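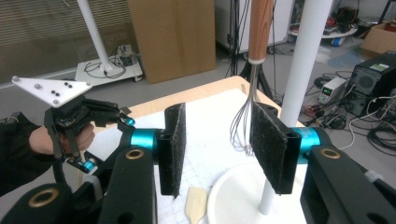
Wooden-handled whisk and spatula, bench by the window

Forum > Kitchen Kit > Utensils and Small Tools
Thread: Wooden handles on wire whisks, worth keeping?
Views: 2,219

hm_liao
Whisk and spatula as above. The spatula I have no quarrel with. My question concerns the whisk. I have owned several with wooden handles and they all fail at the same point, where the wires enter the wood. Water gets in, the wood swells, dries, shrinks, and after a year or so the wires turn in the handle. Is there a way of sealing that joint which lasts, or should I buy all-metal and be done with it?

Covier
Depends how the wires are fixed. On the cheaper sort they are pushed into a drilled hole with a bit of glue. On the better sort there is a metal collar and the hole behind it is filled with resin. The second kind will take years of washing up by hand. Neither will take a dishwasher.

pistov
All-metal. A sealed steel handle has no joint to look after. I have had the same one since I left home and have done nothing to it.

wk_lam
Steel handles are slippery with egg on them and most are not sealed at all. Shake yours after washing. If it rattles or drips, there is water inside the tube, and you have no means of getting at it. At least with wood you can see the state of it.

pistov
Mine neither rattles nor drips.

wk_lam
Then you have a good one. Plenty are not.

hm_liao
Dishwasher is not a factor, I wash by hand. Covier, what would you use on the joint?

Covier
Food-safe two-part epoxy, the slow-setting kind. Method:
Dry the whisk for 2 days somewhere warm, hanging handle up so that water runs down the wires and away from the wood.
Clean the gap with a cocktail stick.
Run the epoxy in with the handle pointing down. Wipe off the surplus before it goes stiff.
Leave it for the full cure time on the packet, which is longer than the time it takes to feel hard.
Oil the rest of the handle afterwards. Oil first and the epoxy will not stick.

shukfan
I would not put epoxy on anything that goes in food, whatever the packet says. Beeswax and mineral oil, warmed together and rubbed into the end of the handle. It needs doing again every couple of months, but it takes five minutes and you can do the spatula at the same time.

Covier
Wax will keep water off the surface. It will not hold a loose wire. These are two separate jobs.

shukfan
Agreed, if the wires are already loose. If they are still tight, wax is enough.

irkgate
Storage matters more than either. People stand whisks in a jar with the wires up, and any water left on them runs straight down into the joint. Hang them by the handle, wires down. I moved mine to a rail in October last year and have not had one work loose since.

wk_lam
A jar is also bad for the loops. They get pushed out of line by whatever else is in there, and a bent loop drags on the bowl.

hm_liao
Can a bent loop be put right?

wk_lam
Thin wire, yes, with your fingers. Work from the handle end towards the curve. Avoid pliers, they nick the wire and it rusts or snaps at the nick.

yt_choi
Is raw linseed all right for the spatula? I have a tin left over.

shukfan
Raw, yes, but it is slow to dry and smells for weeks. Boiled linseed from a hardware shop often has driers in it, so keep that away from utensils. Sand with a fine grit first if the grain has come up. Wipe on, leave for 30 minutes, wipe off. Lay the rag out flat outdoors to dry, do not ball it up in the bin, linseed rags can catch fire.

pistov
Or leave the spatula alone. A plain wooden spatula needs washing and drying and that is the end of it.

shukfan
Until it splits.

hm_liao
Thank you all. I will check for movement at the joint, wax it if tight and use epoxy if not, and put up a rail in either case. Irkgate, what spacing did you use for the hooks?

irkgate
A hand's width. Allow more for a balloon whisk, the wires need room to swing clear of the next one.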